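2 May 2023
Witstead bench notes, tidying task

Trefor asked again at tea whether the arms can do his bathroom cabinet yet. Told him no. He asks this every time he finds a use for them, and last time it was ironing.

The chore for now is putting small white bottles away: tray on one side, wedge rack with holes in the middle, pick one up and stand it in a free hole. A child of four would do it while talking about something else. We are at 164 tries since the new fingers went on and I have stopped telling people at parties what I do.

Picking up is fine, mostly. A bottle lying on its side has to be turned upright on the way over, and that is where the time goes. The slanted face makes it worse, as the hole wants the bottle at its own angle and the wrist has other ideas. Ho-yin thinks we should come in higher and tip late. I think we should come in lower. We have agreed to try hers first because she can edit the script and I can't find it.

Plastic bags are still hopeless. Clear bag, clear rack, and the depth reading goes off somewhere of its own. Brian wants them kept on the table on the grounds that real cupboards have bags in them. He is right and I resent it.

Joyce timed herself at the same job, two goes, both quicker than the arms manage a single bottle. She offered to be put on the equipment list.

What I'd say if Molton ring: sorting like for like on a clear bench, yes, with somebody near the stop button. Lids, no. Anything crumpled, no. A whole shelf of mixed odds and ends, ask again when I've gone grey — so possibly June.

Still to do:
Upendo to reprint the finger pads, the left one is wearing.
Tie back cables behind the bases.
Ask Tristetti for the longer wrist bolts (order 452, still not here).
Retake the start positions, tray nearer the right arm. 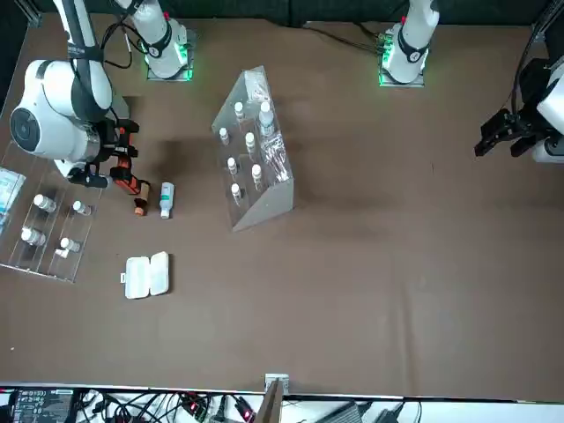
Ho-yin's high approach goes on first thing, then mine, same bottles and same order for both. Loser does the washing-up, by hand, as the arms don't do mugs either.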